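Prüfliste Schlüsselaufbewahrung und Ablageflächen
Standort Nolus, Ausgaberaum im Erdgeschoss
Objektverwaltung Tenar -- Bereich Betriebssicherheit

Stand: 17. Mai 2026
Vorgangsnummer: 3158-717
Nächste planmäßige Prüfung: September

1. Gegenstand und Geltungsbereich

Die vorliegende Prüfliste gilt für die offene Schlüsselaufbewahrung im Ausgaberaum sowie für die zugehörige Ablagefläche. Sie ergänzt die Hausordnung des Standorts Nolus und ersetzt die bisherige Kurzfassung. Nicht erfasst sind der Schlüsseltresor, die elektronischen Zutrittsmedien und die Schlüssel der Fremdfirma Rangel; für diese bestehen eigene Prüfunterlagen.

Offen aufbewahrt werden dürfen ausschließlich Schlüssel der Stufe C, also für Nebenräume, Materialschränke und Briefkästen. Schlüssel der Schließanlage Zendo gehören zur Stufe A und sind im Tresor zu verwahren. Wird ein Schlüssel der Stufe A am Brett vorgefunden, ist die Prüfung zu unterbrechen und die Objektverwaltung unverzüglich zu verständigen. 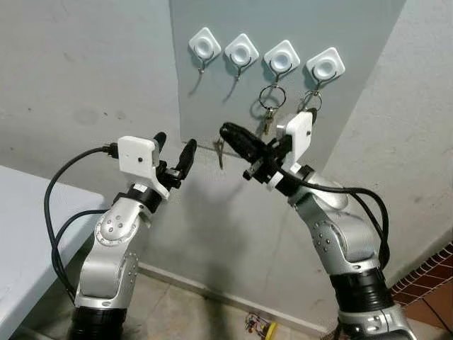
Lesezeit: 4 Minuten

2. Bewertungsstufen

E = erfüllt
T = teilweise erfüllt, Nachbesserung bis zur nächsten Prüfung
N = nicht erfüllt, Nachbesserung innerhalb der gesetzten Frist
O = offen, Feststellung bei der Begehung nicht abschließend möglich

Jeder Punkt ist mit einer Bewertung zu versehen. Kommentare sind bei T, N und O zwingend, bei E freigestellt. Eine Bewertung »E mit Einschränkung« ist nicht vorgesehen.

3. Schlüsselbrett und Wandbefestigung

3.1 Brett liegt plan an der Wand an und lässt sich von Hand nicht verschieben.
Bewertung: E
Kommentar: Druckprobe an allen Ecken durchgeführt, kein Spiel festgestellt.

3.2 Oberfläche des Bretts ist frei von scharfen Kanten und Ausbrüchen.
Bewertung: E

3.3 Wandfläche im Umfeld des Bretts ist in ordentlichem Zustand.
Bewertung: T
Kommentar: Die hellgraue Putzfläche weist leichte Verschmutzungen und Schleifspuren auf. Ein sicherheitstechnischer Mangel liegt nicht vor. Reinigung wird empfohlen, ein Neuanstrich ist nicht veranlasst.

3.4 Brett ist ohne Hilfsmittel erreichbar; Griffhöhe höchstens 153 cm über Fußboden.
Bewertung: E
Kommentar: Maßgeblich ist die Unterkante der Haken. Bei einem Umhängen des Bretts ist die Höhe erneut aufzunehmen.

4. Haken

4.1 Anzahl der Haken stimmt mit dem Inventarblatt überein (Soll: 4).
Bewertung: E
Kommentar: Vier weiße Klebehaken, nebeneinander in einer waagerechten Reihe im oberen Bereich des Bretts. Die Grundplatten sind einheitlich auf der Spitze stehend angebracht.

4.2 Klebeflächen sind vollflächig haftend, keine abgehobenen Ecken.
Bewertung: T
Kommentar: Bei der Fingerprobe an einer Grundplatte geringfügiges Nachgeben am Rand. Der Haken trägt, ist jedoch bei der nächsten Gelegenheit neu zu setzen. Klebereste sind vorher vollständig zu entfernen; ein Überkleben ist unzulässig.

4.3 Metallbügel sind unverbogen und öffnen nach oben.
Bewertung: E

4.4 Belegung der Haken entspricht dem Belegungsplan.
Bewertung: O
Kommentar: Von links gezählt sind die Haken 1 und 2 unbelegt. An Haken 3 hängt ein silberfarbener Schlüsselring mit einem kleinen Bund, die Schlüssel teils messingfarben, teils silberfarben. Haken 4 trägt einen weiteren silberfarbenen Ring mit Schlüsseln. Der Belegungsplan lag am Prüftag nur in der alten Fassung vor. Ein Abgleich ist nachzuholen, sobald die gültige Fassung vom Standort übermittelt wurde.

4.5 Je Haken ist höchstens ein Schlüsselring eingehängt.
Bewertung: E
Kommentar: Das Zusammenhängen mehrerer Ringe bleibt untersagt, auch kurzfristig und auch bei Personalwechsel.

4.6 Unbelegte Haken sind durch einen Eintrag im Ausgabebuch erklärt.
Bewertung: T
Kommentar: Für Haken 1 liegt ein Eintrag vor, für Haken 2 ist lediglich das Datum der Ausgabe vermerkt. Die Angabe des Verwendungszwecks fehlt und ist nachzutragen. Es wird darauf hingewiesen, dass ein leerer Haken ohne vollständigen Eintrag wie ein fehlender Schlüssel zu behandeln ist.

5. Schlüsselringe und Schlüssel

5.1 Ringe schließen vollständig, keine aufgebogenen Windungen.
Bewertung: E

5.2 Schlüssel sind unbeschädigt (kein Anriss am Kopf, kein verbogener Bart).
Bewertung: E
Kommentar: Sichtprüfung beider Ringe einzeln in der Hand. Eine Schließprobe an den zugehörigen Türen war nicht Bestandteil der Begehung und wird durch den Hausdienst gesondert nachgewiesen.

5.3 Bezeichnung im Ausgabebuch lässt eine eindeutige Zuordnung zu.
Bewertung: T
Kommentar: Die Bezeichnung »Lager hinten« wird für zwei verschiedene Räume verwendet. Künftig ist ausschließlich die Raumnummer einzutragen. Die Altbezeichnungen dürfen bis September in Klammern mitgeführt werden.

5.4 Keine Klartextangaben, die Unbefugten eine Zuordnung zu Gebäude oder Raum ermöglichen.
Bewertung: E

6. Ablagetisch

Der Klapptisch dient der Übergabe, dem Sortieren und dem Umstecken von Schlüsseln. Er ist keine Dauerablage.

6.1 Tisch steht standsicher, Gestell vollständig ausgeklappt und eingerastet.
Bewertung: E
Kommentar: Die Standprobe erfolgt durch mäßigen Druck auf jede der Tischkanten. Sie ist nach jedem Umstellen zu wiederholen.

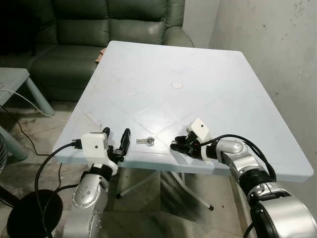
6.2 Gestell und Fußkappen sind unbeschädigt.
Bewertung: O
Kommentar: Das weiße Metallgestell mit gekreuzten Beinen zeigt in den einsehbaren Bereichen keine Auffälligkeiten. Eine schwarze Gummikappe am Fußende ist vorhanden und liegt am Boden auf. Die übrigen Fußenden sind bei umgelegtem Tisch zu prüfen; dies wird bei der Nachschau erledigt.

6.3 Tischplatte ist sauber und frei von Rückständen.
Bewertung: T
Kommentar: Die helle Kunststoffplatte ist leicht verkratzt. Im linken vorderen Bereich befinden sich helle Wischspuren und gräuliche Flecken, nahe der Mitte eine kleine runde Stelle von etwa Münzgröße mit leicht beigem Ton. Die Herkunft dieser Stelle wurde nicht ermittelt. Reinigung mit mildem Mittel und weichem Tuch; Scheuermittel sind nicht zugelassen. Sollte die Verfärbung bestehen bleiben, genügt ein Vermerk im Inventarblatt.

6.4 Keine Schlüssel ohne Aufsicht auf der Tischplatte.
Bewertung: O
Kommentar: Nahe der vorderen Kante lag ein kleiner silberfarbener Metallgegenstand in Form eines Schlüssels, einzeln und waagerecht auf der Platte. Ob er einem der geführten Bunde zuzuordnen ist, war zum Zeitpunkt der Aufnahme nicht festzustellen. Der Standort wird um schriftliche Mitteilung gebeten. Bis dahin ist der Gegenstand in einem verschlossenen Umschlag aufzubewahren und im Ausgabebuch unter »Fundstücke« zu führen.

6.5 Einzelteile werden mit ausreichendem Abstand zur Tischkante abgelegt.
Bewertung: T
Kommentar: Es gilt ein Mindestabstand von einer Handbreite. Für das Umstecken von Ringen ist vorzugsweise eine flache Schale zu verwenden, die der Standort aus eigenen Mitteln beschafft. Eine bestimmte Ausführung wird nicht vorgeschrieben.

6.6 Tisch verstellt weder Fluchtweg noch Zugang zum Brett.
Bewertung: E

7. Ausgabe und Rücknahme

7.1 Ausgabebuch liegt im Raum aus und ist fortlaufend geführt.
Bewertung: E
Kommentar: Stichprobenweise wurden die Seiten des laufenden Quartals eingesehen. Streichungen sind lesbar und mit Kürzel versehen.

7.2 Rücknahmen werden am selben Tag eingetragen.
Bewertung: T
Kommentar: In mehreren Fällen erfolgte der Eintrag erst am folgenden Arbeitstag. Die Mitarbeitenden der Ausgabe sind auf die Regelung hinzuweisen -- die Unterweisung ist mit Unterschrift zu dokumentieren.

7.3 Zurückgenommene Schlüssel werden unmittelbar an den vorgesehenen Haken gehängt.
Bewertung: O
Kommentar: Abhängig vom Ergebnis zu Punkt 6.4.

7.4 Verlustmeldung: Formblatt 153 ist in ausreichender Zahl vorhanden.
Bewertung: N
Kommentar: Es lag nur noch ein beschriebenes Altformular vor. Neue Formblätter sind bei der Objektverwaltung anzufordern. Bis zu deren Eintreffen kann die Meldung formlos erfolgen, sofern Schlüsselbezeichnung, letzter bekannter Verbleib und Uhrzeit der Feststellung angegeben werden.

8. Zusammenstellung der Nachbesserungen

Sofort zu veranlassen:
Formblätter nachbestellen (7.4)
Fundstück klären und sichern (6.4)
Gültigen Belegungsplan übersenden (4.4)

Bis September zu veranlassen:
Haken mit nachgebender Grundplatte neu setzen (4.2)
Eintrag zu Haken 2 ergänzen (4.6)
Raumbezeichnungen im Ausgabebuch bereinigen (5.3)
Tischplatte und Wandfläche reinigen (3.3, 6.3)
Schale für das Umstecken beschaffen (6.5)
Unterweisung zur Rücknahme durchführen (7.2)

Bei der Nachschau zu prüfen:
Fußenden des Klapptischs (6.2)
Rückhängung der Schlüssel (7.3)

9. Hinweise zur Aufbewahrung der Prüfunterlagen

Die ausgefüllte Liste verbleibt im Original beim Standort. Eine Abschrift geht an die Objektverwaltung Tenar, eine weitere ist der Akte der Schließanlage beizufügen, auch wenn deren Schlüssel nicht Gegenstand der Prüfung waren. Nachträge sind auf einem gesonderten Blatt vorzunehmen und mit der oben genannten Vorgangsnummer zu versehen. Handschriftliche Ergänzungen im Original sind nach der Freigabe nicht mehr zulässig.

Rückfragen zu einzelnen Bewertungen sind schriftlich und unter Angabe der Punktnummer an den Bereich Betriebssicherheit zu richten.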